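Recogida de ropa y textil del hogar: cambios a partir de febrero

El punto de recogida de Istden deja de admitir bolsas en la entrada principal. Desde febrero, la ropa se entrega por la puerta lateral, la que da al aparcamiento, hasta las siete de la tarde. Las bolsas que aparezcan en la acera fuera de ese horario irán al contenedor general.

En la última campaña se reunieron 700 kilos, bastante más de lo previsto para un invierno. La mayor parte fue ropa de diario: camisetas, pantalones, jerséis finos. Abrigos llegaron pocos y son lo que más se pide.

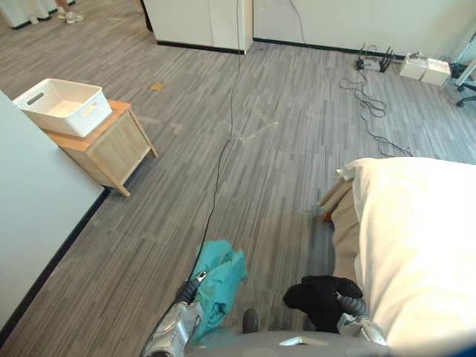 El lote se reparte como siempre entre dos destinos. Lo que está en buen uso va a la tienda de Stomura, con precios desde 3 euros. Lo demás se envía a la planta de Broronia, donde se tritura para hacer relleno y trapos industriales. Los zapatos sueltos, las almohadas y los edredones de pluma no se aceptan en ninguno de los dos sitios — tampoco si están sin estrenar.

Pedimos que la ropa venga doblada y en bolsas cerradas de tamaño mediano. Las prendas con manchas de pintura o de grasa, mejor en bolsa aparte.

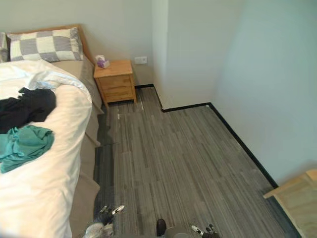 Dos prendas, una negra y otra verde azulada, sobre un edredón blanco.

La tienda de Qian cierra por obras hasta nuevo aviso. Los vales que se entregaron allí se pueden usar en Stomura, 2 por compra como máximo.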